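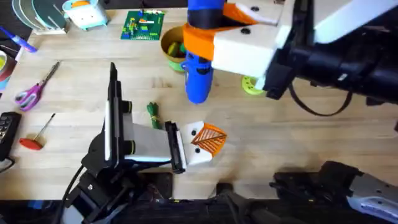

Por Olesia Melnychuk | Rincón del taller

Los que tenemos una mesa para todo sabemos cómo acaba: los platos en su escurridor, un rollo de cinta por un lado, un rotulador azul por otro y, en medio, lo que una quería arreglar. En casa la madera es clara y me encanta, pero pide un poco de orden, así que os cuento mis costumbres, que ya son unas cuantas.

Primero, los platos siempre de canto en la rejilla - ocupan poquísimo y se cogen con una mano. Y las piezas azules de plástico, esas alargadas que ruedan y se esconden, mejor si tienen un agujerito en la punta: se cuelgan de un gancho y listo.
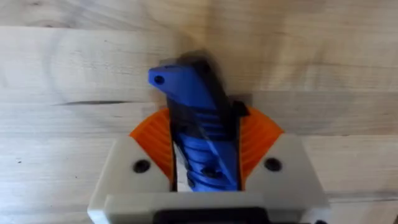 Cuerdas, tijeras y piezas sueltas

La cuerda verde la recojo en un hatillo y la ato con cordón amarillo, que se ve enseguida. Las tijeras y el destornillador van a la orilla izquierda, con la cinta. Para lo redondo, un bote de cartón de los de siempre - ¡no los tiréis, por favor! Dedicadle 12 minutos el domingo y veréis qué gusto. 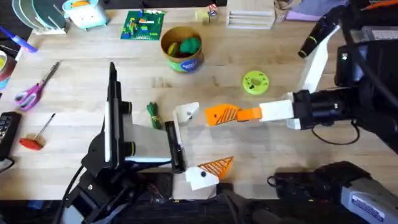 La cuerda atada y el bote de cartón, en plena faena.

40 compartidos · 4 comentarios
© Iklow | Contacto | Volver arriba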